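Small Open Shelf: How I Keep It in Order

May 7, 2021
4 min read
61 shares · 20 comments

When we moved to Ostow, we had one small cabinet for everything: books, bottles, towels, the things from the bathroom that had no other place. It has an open shelf on the top, then one drawer, then two doors. For the first months I put things on the open shelf as they came from my hands, and every morning I was looking for the same tube of cream. These are the habits I have kept after that time.

Empty it first. Take everything out, also the things you think are already in the correct place. Wipe the wood with a cloth that is only a little damp, go along the grain, and then dry it with a second cloth. If there are slats on the sides, an old soft toothbrush goes between them better than any duster. I do this once a month, and in December one more time before the guests come.

Books go to one end. Let them stand against the side and do not push them too tight, or the covers will tear when you pull one out. Three or four is enough on a short shelf. If a book leans, put the heaviest one on the outside — it works like a bookend and costs nothing.

Bottles stand at the back, in one line. The tall ones with a pump can stay a little closer to the front, so you can press them without lifting. Wipe the bottom of each bottle before you put it back. Shampoo leaves a ring, and the ring goes into the wood if you forget it for a week. I had one such ring from a Skellex bottle and it took me three evenings with baking soda to make it lighter.

A small bowl is useful for coins, hair ties and buttons. Choose one that is not deep. In a deep bowl things go to sleep on the bottom.

Towels I fold in three along the long side, then in half. The folded edge looks to the front. One towel on an open shelf is fine, two already look like a pile of laundry.
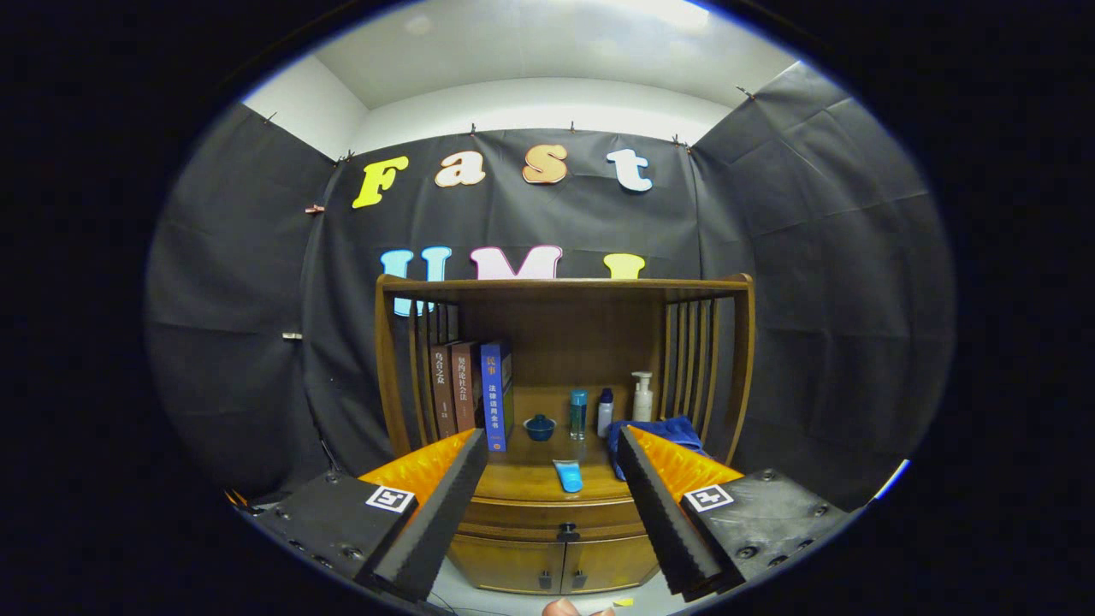 The drawer is for what you use less than once a week: spare batteries, a measuring tape, medicine papers. I lined mine with a piece of shelf paper from the Distgate shop and cut it a little smaller than the drawer, so the corners do not roll up. If the knob turns in your hand, open the drawer and tighten the screw from inside. A drop of wood glue is not needed.

Behind the doors I keep the refills and the cleaning things. When the doors rub each other in the middle, look at the hinges before you take sandpaper. Mine had one loose screw on the left side — two turns and the rubbing stopped.

Tubes are the hardest. They do not want to stand, so I let them lie flat at the front, with the cap to the right hand.

Related
Drying wooden spoons the correct way
How to fold a fitted sheet alone
Limescale on the kettle: what worked for me
Which hooks hold on painted walls

184 likes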